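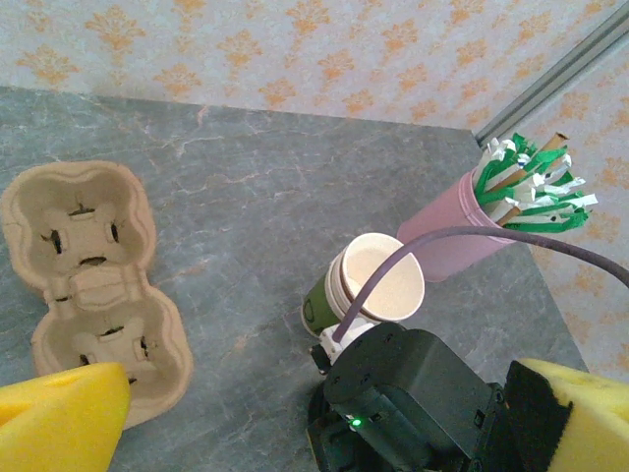
Lenka Štefanec used to tell her classes that a student robot is finished on the day somebody other than its builder can make it work, and that by this measure she had seen very few finished ones.

Course texts > Building Things in Groups > Part Two > Chapter 4

Contents Previous Next Glossary Print

What the Score Sheet Leaves Out

I have judged student robot competitions for longer than I meant to, and this chapter is partly a complaint. Schools and colleges have been told that a robotics club teaches teamwork, patience, maths, design and the habit of finishing things. It may do. I would like to see it shown, and most of what I am shown is a video.

The video is nearly always the same. An arm goes down, closes, comes up with something in it and puts it somewhere else. There is music. You don't learn how many tries came before, who had set the object in place, or whether a student was standing just out of view with a hand near the stop button. None of this is cheating. Every team does it, and so do plenty of companies with far more money. But if you are the student who has to write the report, you should know what your video proves. It proves that the thing happened once.

We will spend most of this chapter on a single project, the table-clearing arm entered for the Brillska Cup by the Jarnon college club. I chose it because the students kept a decent log and let me read all of it, including the pages they had left out of their own report. Emiliano Requena led the build and Candela Vallejo wrote the log. Their entry did not win. I think the log is worth more than the cup, though they were not pleased to hear it at the time.

The headline figure in their report was 673 successful pick-ups out of 774 attempts. It is a good number and I have no reason to think it was made up. The trouble starts when you ask what counted as an attempt. In the log, a run was struck out if the arm had "obviously started wrong". Fair enough, you might say, but a robot that starts wrong has failed, and the person who wants the table cleared won't care at what point it went wrong. Runs were also struck out after a cable had to be re-seated. And when the software was restarted between goes, the first go afterwards was treated as a warm-up. Put all of those back and the figure sinks. How far it sinks can't be worked out, as some of the struck-out runs were never written down at all.

Then there is the matter of what was being picked up. For the first month the team practised on wooden blocks from the Bismont starter kit, which are square, stiff and all alike. The blocks make up most of the 673. Paper cups came later. A paper cup gives when you squeeze it, and a nested stack of them can come apart when you lift it, so a pick-up that would be dull with a block becomes a small argument about what the word means. If the arm lifts the top cup and leaves the others, is that a success? The log says yes on one page and no on the next, in the same handwriting.

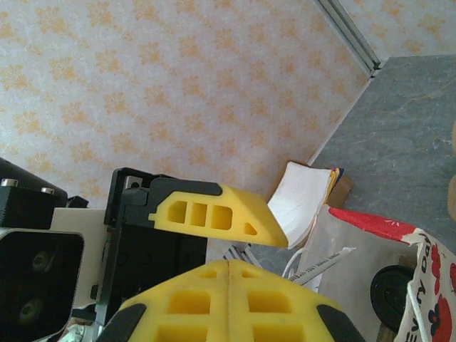

Grippers are where most clubs spend their money and their arguments, and I have sat through a good many talks in which a new pair of fingers was going to solve everything. I am wary of these talks. A better finger makes some jobs easier and leaves the hard part, deciding where to put it, as hard as it was. Take fingers of yellow foam, with pockets cut into them and one of the pair narrowing to a point. I can believe they would be kinder to a cup than bare metal. Now give them an open book with its pages curling up, or a fabric bag printed with big red flowers and a drawstring hanging down the front. Where do you hold a bag? A person picks it up without thinking, and a student asked to write down the rule will still be at it by supper. The foam has nothing to say on the subject.

That brings me to the written rules of the contest. The Cup allows each team four helpers at the table and says they may "reset the work area" between rounds. Nobody had defined a reset. One team put each object back on a pencil mark. Another simply pushed everything into a heap. Both were given the same score for the round, and I signed the sheet, so the complaint in this chapter is also against me.

You will meet three ideas in the sections that follow. The first is the attempt, and how to decide what one is before you begin. The second is the test set, meaning the objects and starting positions you promise to use and don't swap for easier ones when the deadline gets close. The third is the outside run, in which the robot is handed to somebody who has not worked on it – a parent will do – while the team sits on its hands. Clubs hate the outside run. I have come to think it is the only part of the day that tells you much.

Before you read on, take your own last project and write down the claim you made for it in one plain sentence. Keep the page. At the end of the chapter you will be asked to write it again, and in my classes the second version is usually shorter.

Section 4.1 begins with the Jarnon log for February, printed as it was written, crossings-out included.

Reader comments

Haris Petkov
We tried the outside run with our own club after reading this. The visitor pressed the wrong button first and the whole thing sat there. The students were furious and then spent the next fortnight on the start-up screen, so I suppose it did its job. You are too hard on the videos, though. Ours is what got the new members in.

Remedios Lozano
I teach from this chapter and I agree about the warm-up runs, but some 50 attempts is all my lot can fit into a term. Could the next edition say what can fairly be claimed from a number that small? At the moment they read this and decide not to claim anything.

Anonymous
Is the Sýkora edition the same text? Mine has the section on resets after the test set and the page numbers don't match.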